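Call for Participants: Does Anyone Need a Nesting Bowl Set?

Trorkadell is looking for 100 people who stack, sort and put away plastic tableware at home and are willing to be unimpressed by it. The work pays, the hours are short, and we don't promise it will be fun.
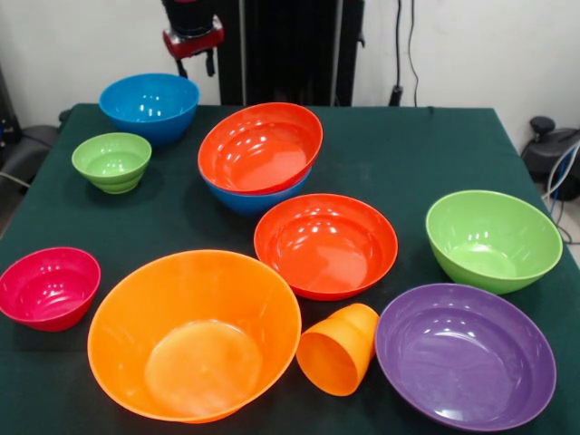
Jovus, the company behind the tableware, claims that bright colors help a household clear the table faster. I have my doubts, and so does Yolanda Tejada, who wrote the tasks with me. In our sessions you get glossy plastic bowls in blue, green, red-orange and the like on a dark green tablecloth, with one red-orange bowl tipped at an angle on top of a blue one, and you put them in whatever order makes sense to you. If color means nothing to you and you go by size, say so. We received 2698 replies to our last survey and most of them told us what they thought we wanted to hear.

You should be 18 or older and do the dishes in your own home at least some of the time. Professional organizers may apply, but please leave the system at the door.

Plates are the second half. We want to know at what point a pile stops being tidy and becomes a nuisance. A fanned stack with the purple plate on top and part of it hanging over the table edge may be fine in your house. It isn't in mine. 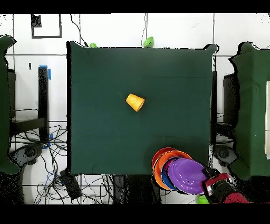 How to apply

Write to Aitana Olmedo at Trorkadell before the end of May. Tell her in a few lines how your cupboard is arranged and who keeps undoing it. Sessions start at 10 a.m. and run two hours. Please don't send a résumé.

Iker Urquijo
Study lead, household goods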